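Ellow Lorko wired PC controller, tested on an older desktop

The Lorko is a wired gamepad for Windows machines. It uses a detachable USB-C cable and is detected as a standard XInput device, so there is no driver to install for basic use. Remapping, dead zones and stick curves are handled by a separate program called Sandu.

The shell is matte plastic with a fine texture on the grips. It creaks slightly at the seam behind the left grip when twisted hard. The face buttons are membrane with short travel. The bumpers use microswitches and are loud enough to be picked up by a desk microphone. The D-pad is one piece and registers diagonals cleanly, although a slow roll from down to right sometimes gave me a plain right.

The sticks use Hall effect sensors. With the inner dead zone set to 4 percent, neither stick drifted after 30 hours of play, mostly in racing and platform games. Out of the box the dead zone is set at 12 percent, too wide for small steering corrections. Change it first.

The triggers are analog with a mechanical stop switch on the back. In the short position the pull is cut to a few millimeters and the output jumps straight to full. That mode is fine for shooters. In a driving game it removes throttle control, and the switch is small enough that I had to turn the pad over to find it.

Desktop PCs with the side panel off: 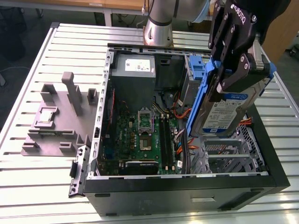
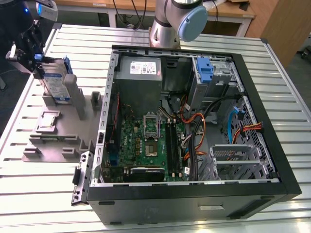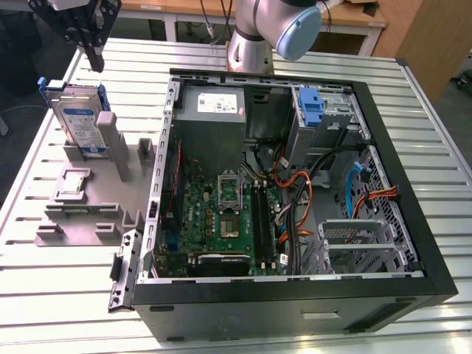
All three: tower on its side, interior facing up.

Sandu is the weak part of the package. It stores up to four profiles on the pad itself, and these carry over to another computer without the software. Writing a profile takes a few seconds and occasionally fails with no error message — the old settings simply remain. Read the profile back after saving. Firmware updates would not start through a USB hub, but went through on a port at the back of the case.

Rumble is strong and coarse. There are two motors, both in the grips, and at full strength the cable connector buzzes. I left it at half. The headphone jack works but adds a faint hiss that is audible in menus.

Compared with the older Odico pad I had been using, the Lorko has better sticks and a worse D-pad. The Odico is also lighter and its cable is fixed. The cable supplied with the Lorko is 1,850 millimeters long and reaches a tower on the floor with some slack.

Pros: accurate sticks, replaceable cable, profiles stored on the pad.
Cons: noisy bumpers, unreliable profile saving, hiss from the headphone jack.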